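Home | News | Visits | Members | Join us | Log in

Stitmont visit — quick write-up before I forget it all

Sunday, early start, 11 of us in the minibus. Serenach is out past the ring road, big shed, no sign until you're nearly through the gate. They pack gift orders for shops and online sellers, Luvemus being the one most of us had heard of. 700 bags on a normal shift. Sweets, snacks, small household bits, whatever the customer picks.

Coffee, safety talk, yellow vests. Then the old packing hall first, which I was glad of. Long benches, people standing, shelves behind them. Noisy radio. The packers were friendly and fast, and quite blunt when we asked about wrists and shoulders. Opening a bag and holding it by the handles while you fill it is the bit they all complained of. Lots of strapping tape on thumbs.

Then through to the new side, where the Choo cells are. Two arms to a cell, facing one bag. Flowery walls, bows and peonies, more like a spare bedroom than a factory. Stood there longer than the timetable allowed.
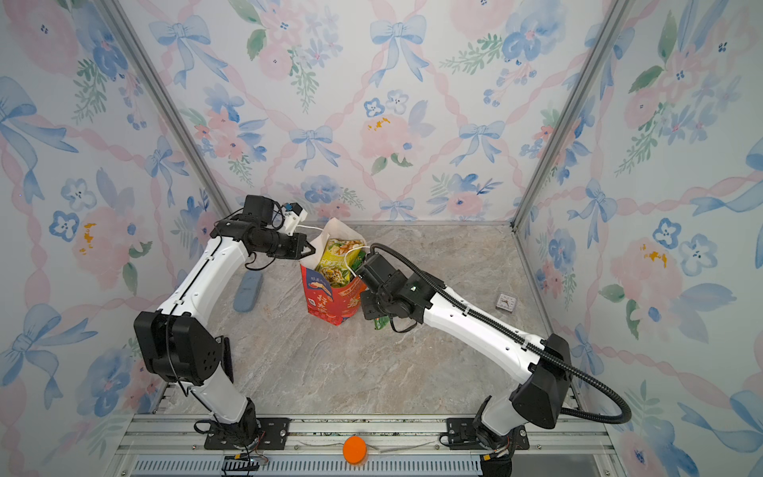

Both arms on the rope handles. 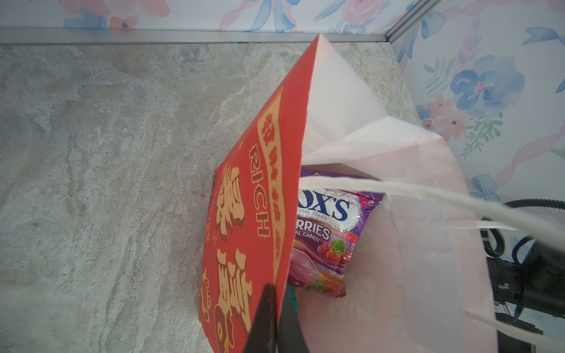 Slower than a person, no argument there, and the guide didn't pretend otherwise. What has changed is the job round it. Packers who moved across now do 2 hours at a cell, then swap to checking or to loading trays. They stop the arms, sort out a crumpled bag, start them again. Less lifting. More looking. One told me she goes home less sore but more tired in the head, and she'd asked for the swap to come sooner. Another missed the chat — the cells are spaced out and you can't really talk across.

Pay came up, of course. Cell work is one grade higher after 5 weeks' training. Agency staff don't get the training, which got a few of us muttering on the way back. I asked what happens to the old benches and was told they stay through the busy season, then "we'll see". Wrote that down word for word.

Canteen good. Soup, proper bread. Ran out of time for the stores and the returns room so we may ask to go agian in April if enough people want it.

Bring flat shoes, the floor is hard and there's nowhere to sit. Minibus money still owed by a few of you — you know who you are.

Contact us | © Stitmont Visits Group | Back to top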